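Handout 4: Anniversaries, and what they do to the past
Course tutor: Inger Bundgaard
Revised 2021-01-21

Please read before the seminar. Those who read it during the seminar are easier to spot than they think.

Last time we looked at how a newspaper's "on this day" column squeezes a long event into one date. Today's question is who picks the date. The salt workers' dispute at Jestby is our case, partly for the quality of the records and partly for the number of people who have been wrong about it in print.

1. The bare story

Jestby sat at the mouth of the estuary and paid its salt duty to Genville, upriver, which had the garrison and the better wine. When the duty was doubled, the pan workers stopped work. They sent a petition with 385 names on it. Genville replied that the petition was on the wrong size of paper. A second copy went up on the right paper with 562 names, the extra ones having been won over, I suspect, by the first reply.

In August the governor, a man called Vaněk, came down in person, was shouted at for an afternoon, and went home. The duty was lowered that winter. No document says the two things were connected. Every schoolbook does.
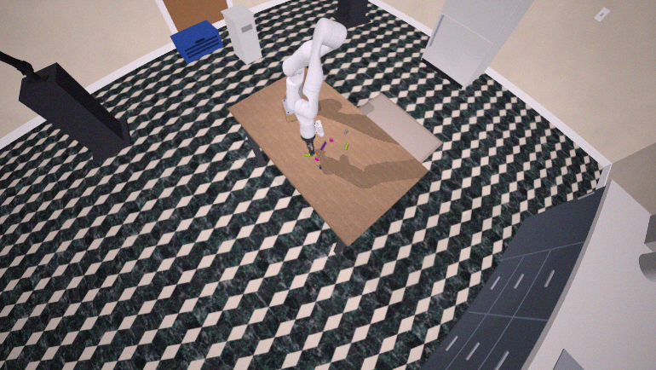

The date the town now keeps is the day of Vaněk's visit. It has obvious attractions: one villain, one quay, decent weather. The stoppage itself had no clear first day, as the pans were worked by families who gave up one after another over several weeks. You can't hang bunting on several weeks.

2. Sources

a) The two petitions. Compare the hands. A good many names on the second are written by the same clerk, which may mean fraud or may mean that people who couldn't write asked someone who could. Decide which you believe before the seminar and be ready to change your mind.

b) Vaněk's letter home. It runs to 91 lines and the crowd gets two of them. The rest concerns his knee. Earlier historians found this callous. I find it rather useful, as a man inventing an excuse would surely have made the crowd bigger.

c) The memoir of Gunnlaugur Hallgrímsson, written when he was old and everyone who might have corrected him was dead. He puts himself at the front of the crowd. He also puts himself at the front of two other crowds, one of them in a different country. Use with care – but do use it, since he is our only source for what was shouted.

3. The quarrel among historians

The older view, set out by Unnur Bach, is that the visit broke the governor's nerve and the duty fell as a result. She writes beautifully and has a footnote for everything except this.

Sigrún Riis went through the Genville accounts instead and found that the duty had been costing more to collect than it brought in. On her reading the governor would have dropped it anyway, and the shouting merely gave him something to look at. Her book is duller and probably closer to the mark. 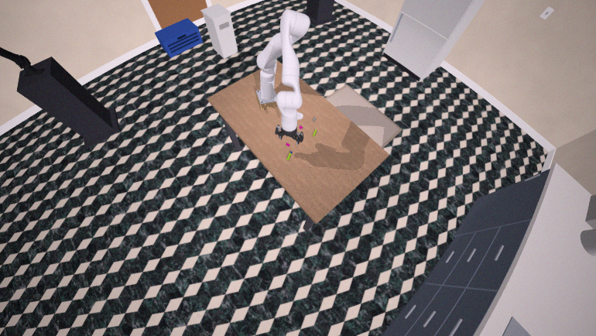 Ea Laxdal objected, when a draft of this handout went round, that the accounts only went into the red after the stoppage began, so the workers were the reason the duty didn't pay, and Riis had proved the opposite of what she thought. I have no good answer to this. It has been left in so that you can find one.

Note what all three views do to the date. For Bach the visit is the turning point. For Riis it's a day out. For Laxdal the real event is the weeks of idle pans, which have no anniversary at all.

4. For the seminar

Bring one page, typed, on a public anniversary from somewhere you know. Say who chose the day, when they chose it, and which other day they might have had. "It has always been that day" is a finding only if you can show me who first said so.

Read Riis, chapter 3, and Bach's introduction. The rest of Bach is a pleasure but won't help you.

Spelling: it is Vaněk, with the mark over the e. Last year's essays had him as Vanek, Vanik and, in one case, Vinegar.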